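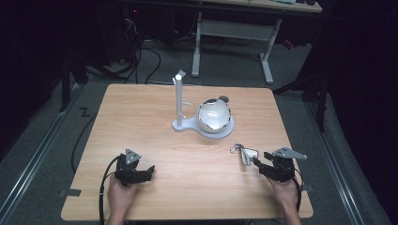 White mug tree with a bowl on its base, on the oak-look table.

Mug Trees, Bowls and Small Shelves: Your Questions Answered

Hello and welcome! We get a lot of mail at Wivville for such a small kitchenware shop, and a good half of it is about mug trees, which pleases me more than I can say. I've gathered up the questions that come in most often and answered them as fully as I can. If yours isn't covered, please write to us anyway. I read everything, usually with a cup of something beside me.
Enikő Pap, Wivville

What exactly is a mug tree?
It's a stand with a base at the bottom, a post going up, and pegs or hooks to hang your mugs on by their handles. Some have pegs all the way around, like a little bare Christmas tree, and some keep it very simple with one or two. They live on a counter, a coffee cart, a windowsill, wherever you reach for your first cup of the day.

Why would I want the post at the side instead of in the middle?
So you can use the base! With a center post, the base is mostly there to keep the thing upright, and whatever you put on it ends up pushed against the post. With the post off to one side you get a proper little landing spot, and a small round bowl sits there very nicely. I keep tea bags in mine, my sister keeps clementines, and one customer told us hers holds the dog's evening biscuits (I liked that one very much).

How big a bowl can I put on the base?
Measure the flat part of the base first, from the post to the far edge, and then measure the foot of your bowl, meaning the ring it stands on, and don't go by the rim. A bowl can flare out past the base and still sit perfectly well so long as its foot is fully on the flat. What you don't want is the foot half over the rounded edge, where it will rock every time somebody bumps the table.

Will it tip if I hang a mug on only one side?
A good one shouldn't, with an ordinary mug. Big soup mugs are another story. If yours feels wobbly, hang the heaviest mug on the lowest peg, put something with a bit of weight on the base, and see whether that settles it. If it still leans, that's too much mug for that stand, and I'd move the heavy one to the shelf.

Plastic, wood or metal?
We sell all three and I go back and forth. Plastic is light, wipes clean in a second and doesn't mind steam from the kettle. Wood is lovely but wants to be dried if it gets splashed. Metal is sturdy, though bare metal pegs can leave gray marks on the inside of a pale mug handle. The Trakholm stands are plastic and the Rashti ones are wood, and I have one of each at home because I couldn't decide.

My white plastic stand has gone a bit yellow. Can I fix it?
Sometimes! If it's tea or coffee, make a paste of baking soda and a little water, leave it on for 12 minutes or so while you do something else, then wipe it off with a soft damp cloth and rinse. If it's from sunlight, I'm afraid the color is in the plastic itself and scrubbing won't shift it. Please don't use a scouring pad. It dulls the surface, and the next lot of coffee will settle right into the scratches.

What about marks on white bowls?
Those gray lines inside a glazed bowl are nearly always metal left behind by a spoon, and they look much worse than they are. The same baking soda paste works, with a bit more patience. Do check the bowl under a good light before you decide it's stained, though, and turn it as you look. Glossy glaze picks up every lamp and dark corner in the room, and I have stood at the sink rubbing away at a reflection more than once.

Can I hang things other than mugs?
Of course. Measuring cups, tea strainers, a small oven mitt with a loop, your keys. A hook at the top of the post is handy for anything light on a ring or a clip. Kolten, who make several of our stands, suggest keeping the top hook for light things, and I agree with them.

Will the base scratch my wooden table?
It can if there's grit underneath, so wipe the table and the bottom of the stand before you set it down, and lift it when you want to move it. On oak and other pale woods I'd put felt dots under the base. Our felt dots come on a card of 76, which will see you through this stand, every lamp in the house and your neighbor's lamps too.

How do I pack one for a move?
Take the bowl off (please, always take the bowl off) and wrap it separately in 2 layers of paper or a thick dish towel. Then wind a towel around the post so that any pegs and hooks are padded, and stand it upright in the box with something soft tucked in on each side. Laying it flat puts all the weight on the pegs, and those are the parts we're most often asked to replace.

Do you sell spare pegs?
For some models, yes. Ashwin Sastry looks after our spare parts drawer, and he's very good at matching things from a photo. Send him one picture of the whole stand and one of the spot where the peg goes in, next to a ruler if you have one.

I have a very small kitchen. Is it worth the counter space?
I lived for years with a kitchen you could cross in two steps, and I would say yes, if it clears a shelf for you. Try it with a saucer first. Leave the saucer where the stand would go for a few days, and if you keep moving it out of the way, that isn't the spot.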